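Dropping episodes when the two handheld grippers come close together
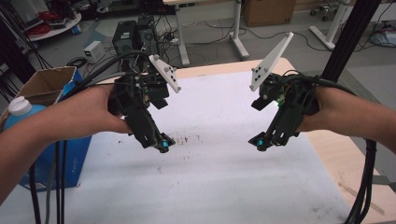

Posted by nkessel, Apr 28, 2020

We record two-handed demonstrations for an imitation policy at a table. Each handheld gripper has a dotted plate, and pose comes from tracking the dots with an external camera. Of 1,029 episodes recorded so far, 159 fail our filter because one pose jumps by several centimeters. Nearly all the jumps fall in handover segments, when the grippers face each other at short range. Single-hand segments are clean. Is it better to interpolate the gaps or discard the episodes? The policy runs at 10 Hz, the tracker at 60.

Hema Kurian

Find out first whether you have lost dots or swapped dots. Plot the residual of the rigid fit per frame. If the visible count falls and the residual stays low, it is occlusion, and a gap under 100 ms can be interpolated safely. If the count holds and the residual spikes, the solver is assigning dots from one plate to the other. Don't interpolate those. Make the two patterns different enough that no subset of four dots matches across plates, then re-solve from raw video. On the Isano set we recovered 821 episodes that way without recording anything again. Keep the failed ones in a separate folder until you have done this. If you discard them now, you bias the set against handovers.

tobrandt

We just delete them and record more. Also check your cables, a tight bundle pulls on the wrist.

nkessel

Residual spikes, count steady. So it's swaps. Reprinting one plate.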